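Do You Really Need a Second Car App?

24 October 2023

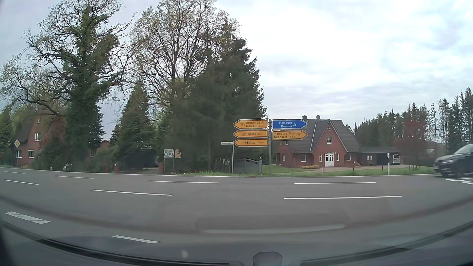

At the junction under a lot of cloud.

Back in July I let myself be talked into Rendance, one of those apps that tells you how well you drive and then, supposedly, saves you money on fuel. It wants 10 dollars a month. I already had one car app, the free one from Lambrakis that reminds me to change the oil, and I didn't see why I needed another. But the ad promised I'd "feel the difference in 10 days," so fine.

I felt no difference. What I got was a score. Mine was 70, and it stayed at 70 whether I crept along like I had a wedding cake on the back seat or drove the way I always do. Once it dropped after a trip to Nuststead and back on a Sunday-quiet road with hardly any traffic. "Harsh event," it said. Which event? It wouldn't tell me unless I upgraded.

And then there's the fuel. The app says I saved some. Compared to what? It never knew what I was using before I signed up. My own receipts (yes, I keep them in the glove box) say I spent the same as last summer, give or take a sandwich.

I kept it running for 1,000 miles because I wanted to be fair. Most of that was the Petden run, same route, same time of the morning, same tank of regular. If anything was going to show up, it should have shown up there.

A few readers will say I used it wrong. Maybe. But if slowing down and keeping the tires pumped up is the advice, I had that for free from the owner's manual, and the manual doesn't buzz at me in the parking lot.

I've canceled. It took four screens and a survey. The Lambrakis one can stay for now, although it has started showing me ads for floor mats.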